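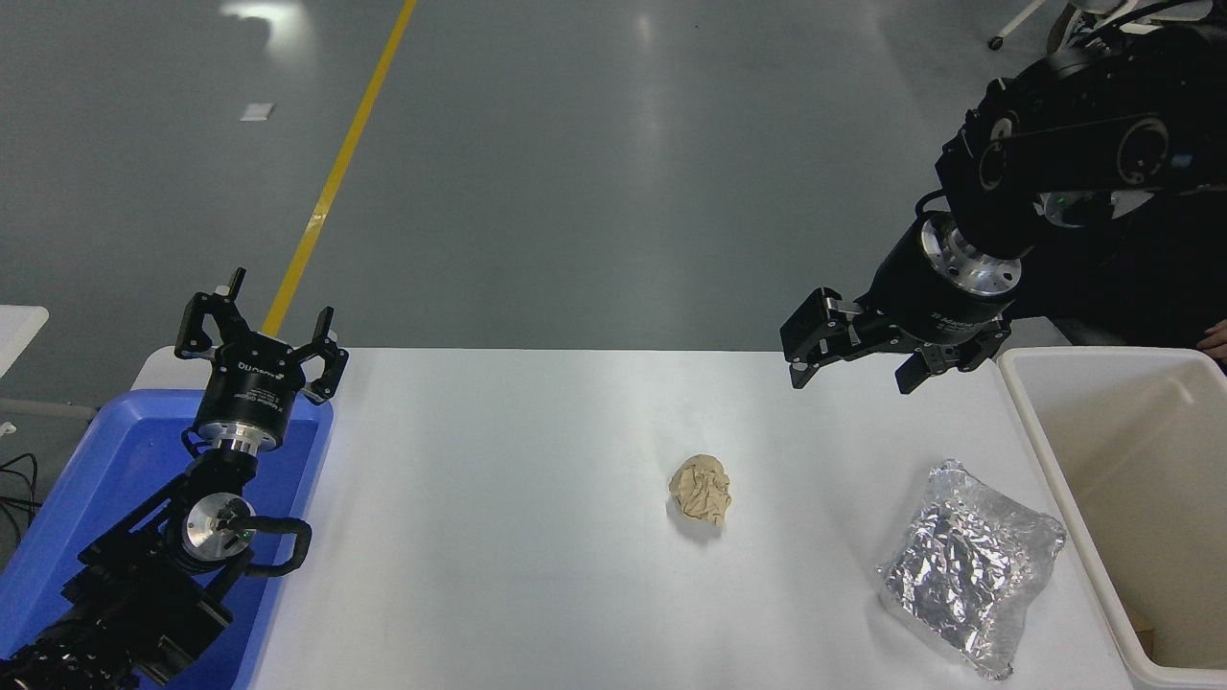 I have now spent a good part of an April evening thinking about recycling, which I resent. The new rules came in the Kumstead newsletter, two pages, and they want every household to sort at the source, as if the source were a mountain spring and not me standing there with a sandwich wrapper. Paper is simple, they say. Foil is simple, they say. Well, there's a wad of beige paper on the white table and a flattened bit of aluminum foil a little way off from it, a blue bin at one end and a cream one at the other, and I could make a case for either piece going into either bin, or for both going in the trash and everyone getting on with their lives.

Take the paper. The newsletter says clean paper only. How clean? Femi Chukwu says one grease spot and it's done for. Vendula says a grease spot is fine and it's the wax coating you have to look out for. They both said it with total confidence and they both said they'd read it somewhere. I asked where. Femi couldn't remember and Vendula said "the county," which is what people say when they can't remember.

Then the foil. I was brought up to flatten it and save it, and my grandmother had a drawer of the stuff. Now I'm told flat is wrong, that you should save it up and squeeze it into a ball the size of a fist or it slips through the sorting machine with the bottle caps. Then why does everybody's foil look like a pancake? Mine does. Rory Lamont swears the machine up at Erndale can find a gum wrapper. Rory also swore his roof would last until he retired.

The color business bothers me most. At my sister's place blue is paper. At work blue is cans and bottles. In Kumstead, blue is "mixed," and cream is "other recoverables," and I would like to meet the person who wrote down "other recoverables" and felt the job was finished. I called the number on the back. The recording said I was caller 149, so I hung up and made dinner.

The fee went up too. 159 a year now, and for that we get to do the sorting ourselves. Dušan Jelínek says it pays for itself in the long run. I asked him how long. He said you have to look at the big picture. I notice the people who look at the big picture never seem to have the bill in front of them.

I'll do it, I suppose. I rinsed the yogurt cups tonight and put them upside down on the rack like good china. But I want to know where it all goes after the truck turns the corner, and I don't mean a leaflet with a smiling tree on it. Must ask Femi if he still has the old newsletter, the one from before they changed the colors. Also out of dish soap.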